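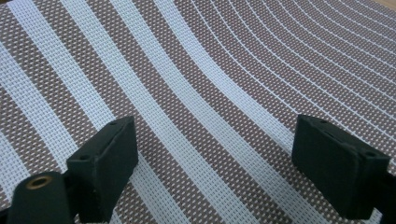
4.2 The open day as a field condition

Laboratory trials have the great advantage that the people in them want the trial to succeed. Visitors to an open day want lunch. We ran the placemat task in front of the public at the Banthorpe site in September 2020, with the hand-held gripper passed from one guest to the next, and we report the results separately from those in Section 4.1. The mat is a woven one with alternating pale and greyish-brown bands (Figure 3), and the bands proved useful in a way we had not planned for. On a flat mat they are easy to read by eye; where the weave seems to bow up off the table, as toward the upper right of the figure, they bend and crowd together, and even a guest with no training could point to the part that was lifting. Our depth estimate was less sure of itself. The speckle in the brown bands gave it a great deal to think about.

Figure 3. The placemat task, seen from the tool. The two fingers are above the weave, before contact.

Each guest was asked to grip the mat near the middle, lift it, and lay it down again without a fold. Instructions were read aloud from a card, which most guests talked over. We logged 60 attempts. Of these, 19 were dropped from the analysis: the guest either let go early to shake hands with someone or used the free hand to help. The second group was often the more skillful, and we were sorry to lose them. One visitor smoothed the mat flat with a palm, returned the tool, and asked what the gripper was for.

The remaining attempts were scored by Skye Urquhart using the Varkik scale, which runs from zero to 4 and was designed for bath towels. A placemat is stiffer than a towel and tends to spring back, so a grip that would earn a high mark on cloth may earn very little here. We kept the scale anyway, to allow comparison with the earlier Salehi trials, and we treat the top score with some suspicion.

Two limits should be stated. Guests watched each other before their turn, so later attempts cannot be treated as independent of earlier ones. The audience also had opinions, and voiced them. Advice from the floor was not recorded, though a fair share of it was better than what was on our card. A repeat is planned for December at Stukell, where the room has a door that closes.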